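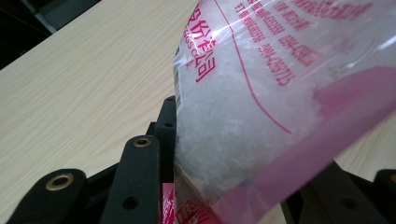
Clear bag with pink printing, white stuff inside.

I have been trying to get the packaging drawer down to a size where it closes. It had roughly 90 bags and wrappers in it, plus every plastic box that ever came home from Skiten with a salad in it. I like to keep the ones with printing in pink or red, and the ones with writing I can't read, but I don't need all of them.

The rule I settled on in June was one bag, one box. If a wrapper goes into the drawer, a container comes out for the kitchen. Small square ones with lids are best - they stack, and they hold rice or buttons. 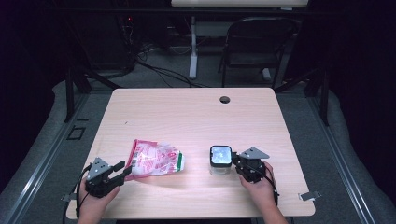 The wrappers are harder. They won't stay flat, and a crumpled one takes up as much room as a box. I tried pressing them in the Iltberg phone book for 2 weeks and most came out fine, though the shiny ones curled again by evening.

Next is the shelf in the hall, which is mostly jars from Kullisen. I may start on that after the weekend.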